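6. Gripper and Wrist Camera Set-Up

This section covers both arms of the Griton bench build. Complete sections 4 (frame and power) and 5 (arm mounting) first. The steps are the same for the left and right arms unless a step says otherwise. Carry them out on the left arm, then repeat on the right.

Revised October 2018. Maintained by Liên Khổng and Nhàn Giáp.

CAUTION: Switch off the motor supply before putting fingers, tools or cables between the gripper fingers. The servo holds its last position for up to 5 seconds after the stop button is pressed.

6.1 Fitting the fingers

1. Lay out the two printed fingers, the carrier, four M3 screws and the 2.5 mm hex key. Fingers printed on the Prindex must be left on the bed until it has cooled, or the long face will bow.

2. Check the gripping face of each finger against a steel rule. If light shows under the middle, reprint it. Do not sand it flat.

3. Slide each finger onto its carrier with the flat face inward. Start both screws by hand.

4. Close the carrier by turning the pinion with your thumb until the fingers touch along their full length.

5. Tighten the screws a quarter turn at a time, alternating sides. Stop when the finger no longer rocks.

Note: Light scuffing of the faces is normal and helps with smooth plastic. Replace a finger when the tip has rounded over.

6.2 Mounting the wrist camera

1. Fasten the camera plate to the wrist with two screws and washers.

2. Route the cable along the outside of the forearm. Leave a loop at the wrist large enough for a full turn in either direction — a tight loop will pull the connector out during homing.

3. Start the Vovon viewer and select the arm you are working on.

4. Tilt the camera until both fingertips are in view with the gripper open and with it closed. Lock the tilt screw.

5. Save the camera position. If the plate is loosened later, repeat steps 3 to 5.

6.3 Setting the closing force

Closing force is set as a percentage of servo current in the Vieira control panel. The factory value is too high for thin tableware and will crack it at the rim.

1. Set the closing force to 20 on both arms.

2. Set the closing speed to 40.

3. Place a plastic bowl in the gripper by its rim and close. Pull on the bowl gently. If it slides, raise the force by 5 and try again.

4. Write the final value on the label inside the control box.

CAUTION: Do not use glass or ceramic pieces until section 7 is complete.

6.4 Two-arm check

1. Stand the wooden dish rack on the green tabletop within reach of the left arm. Set out plastic bowls and paper plates on the open side.

2. Move the left arm to a bowl, grip it by the rim and lift it clear. Tilt it so the inside faces the wrist camera.

3. Bring the right gripper down over a second bowl with the fingers open. Compare the left camera view with the one below. The left fingers should pinch the rim near their tips, and the right gripper should be visible past the bowl.
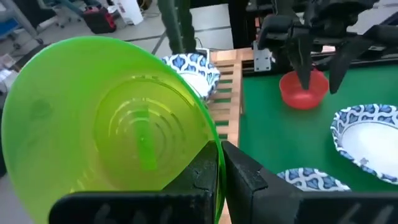
4. Close the right gripper, lift by a hand's width, and hold both arms still while you watch the current readings.

5. Lower both bowls and open the grippers. If either arm drifted while holding, return to 6.3.

6.5 Saving the settings

1. Choose Save All in the control panel. Wait for the beep before cutting power.

2. Copy the settings file to the workshop drive, one folder per arm.

3. Restart and confirm that the force and speed values are unchanged on both arms — a blank field means the file was not written.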